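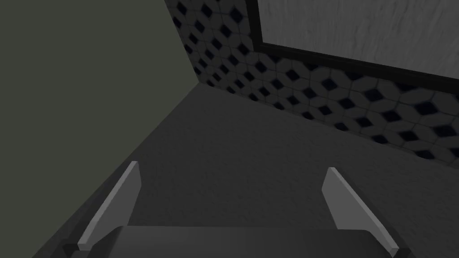 Subject: Re: Wimevex import drops rows after daylight change
List: ristach-users
Date: 25 July 2019

> We moved the Vorville station logs over to Ristach last month and
> most of it went fine. The import from Wimevex stops short on any file
> that spans the clock change. No error, exit status is 0, and the last
> hour of rows is missing. Files from January import in full. Is this a
> known limit, or do I have a bad config? Batch size is the default,
> 1000.

Your config is fine. Wimevex writes local time with no offset, so on the autumn file you get the same hour twice. Ristach uses the timestamp as the key for each station and discards the second row with a given key. It does this without a warning unless the log level is 3 or higher. The default is 2, so the log you posted would look clean either way.

Two ways around it.

The first is to export in UTC. In Wimevex the setting is under the station profile, not under export, and it only applies to files written after the change. Old files have to be exported again from the raw store.

If you no longer have the raw store, use the sequence column as a second key:

key = time, seq
on_duplicate = fail

I would set on_duplicate to fail in any case. The import then stops at the first clash and prints the line number.

Check the sequence column before you rely on it. Older loggers reset it to zero on a power cycle, and a reset inside the repeated hour gives you duplicates again. I have one file like that, and I ended up splitting it by hand.

Batch size has no bearing on the missing rows, but 1000 is slow over a remote link. I run 2000 on the office network and 200 on the Khúc line, where a failed batch takes a long time to resend.

One more thing on the spring file - it has a gap of an hour, and the fill step will interpolate across it if you leave fill on. Turn it off for local time imports. The filled rows carry no flag in the current release, so they are hard to find later.

If the row counts still differ after a UTC export, post the header line and the output of the check command with the log level at 3.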